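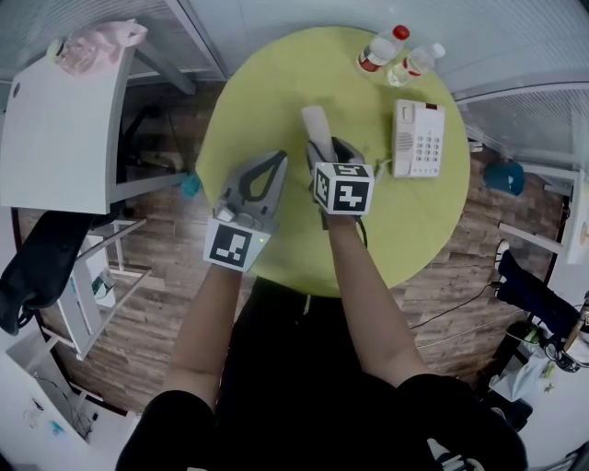
Office Practice, Unit 4: The Shared Phone

Hi all! These are my notes from the fourth session, typed up for everyone who missed it (and for those of you who were there but wrote nothing down, I saw you). We spent the whole two hours on one desk phone and the table it sits on, and I could easily have gone on for another hour.

Start with the phone itself. A desk phone has two parts you handle, the handset and the base, and they want different things from you. The handset comes up to you. The base stays put. If you find yourself dragging the base across the table every time you pick up, the cord is too short or you're standing in the wrong spot, and it's usually the spot.

Learn the keypad with your fingers. I had you dial the Siliņa extension, 210, over and over until you quit looking down, and I know that got old fast, but Waraporn Thaweesak had it cold by the tenth try and was writing the caller's name with her other hand. That's what I'm after!

Putting the handset back is its own skill. Set it down flat and let go. Please don't drop it from a few inches up and hope, I've come back to plenty of phones that were quietly off the hook all through lunch.

Drinks. A closed bottle of water can share a table with a phone if it stands on the far side, behind it. Open cups go somewhere else. Edgars asked if a travel mug counts as open, and my ruling is yes if the lid slides.
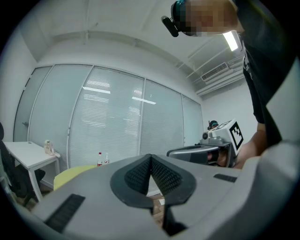

Page last changed: 2021-03-27

Now the room around the phone, which half of you skipped in your October homework. When I ask you to plan a calling spot, I want the walls in the plan too. Glass partitions are lovely for light and pretty bad for sound, so keep your voice at table level and close the blinds if the caller needs you to read out anything from a file. You'll also want to look at where the ceiling lights bounce in the glass. If one lands in your eyes when you glance up, turn yourself, it's so much easier than turning the table.

A side table helps a lot. Pens, message slips, a small container for paper clips, all of that can live there and leave the phone table clear. I like a round table for a shared phone (no corner to fight over, and two people can get at it from any side), but Triin Kalniņš made a good case for a square one pushed against a wall. We never settled it.

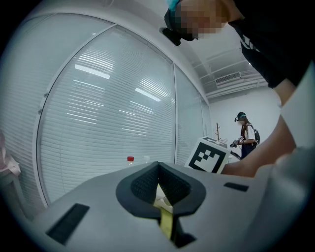
Fig. 3. Leaning in, forearm bare

A word on reaching. Long loose sleeves catch on cords, so push them up before you start. Bend in close, then reach; stretching from way back is how things get knocked over. If somebody else is working at the table, say "coming in on your right" or whatever side it is. It feels silly for a day or two.

For next time: write me a message slip for the practice call from Numo, the one about the order of 3000 envelopes. Name, number, time, what they want, your initials. Gilmar Holanda is lending us his good recordings, so bring headphones if you have them.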